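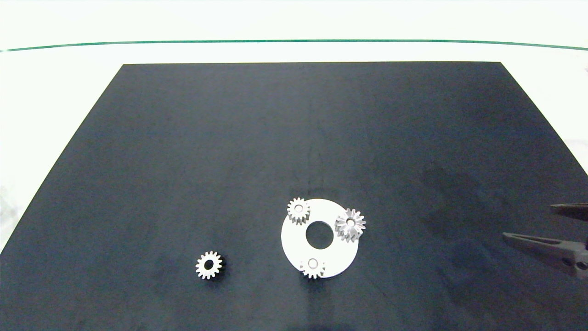 Why use small gears to study how people learn an assembly? A gear has to sit flat and mesh with its neighbors, so a misplaced part is easy to spot.

3.2 Parts and layout

The task set is a flat white ring-shaped plate and a few small toothed gears, laid out on a black surface over a white table. The Gemadora parts were chosen by Leonie Hollmann after a pilot in July, in which larger gears were too easy to place. Each layout was used for 170 trials.

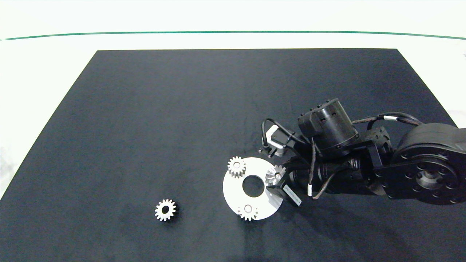
Trials ended after 200 seconds or when every gear was in place, whichever came first. Gears left beside the plate were scored as unplaced, and gears resting over its rim were scored separately from those fully seated (Fashola and Hollmann, Kavbridge report).

Figure 3. Plate and gears on the black work surface, two moments.

Of the nearly 4,000 placements logged, 968 were scored by both raters.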